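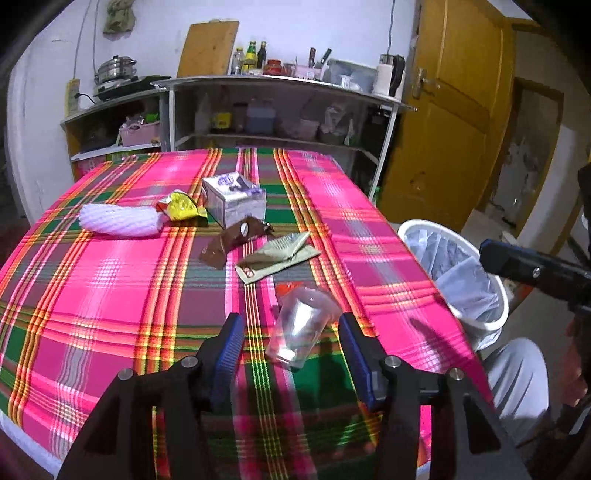 About us

Netetti makes and hires out hand-held grippers for teaching robots everyday jobs such as clearing a table. Kagiso Zwane started the firm in Gallside, and we now have a second workshop at Skarkgate.

Our main product is the Moradi kit — two grippers, a charger and spare finger pads in one case. Hire is for 90 days, and you can buy the kit at the end if you want to keep it. We have sent out more than 500 so far. Repairs are done at Skarkgate, Monday to Friday.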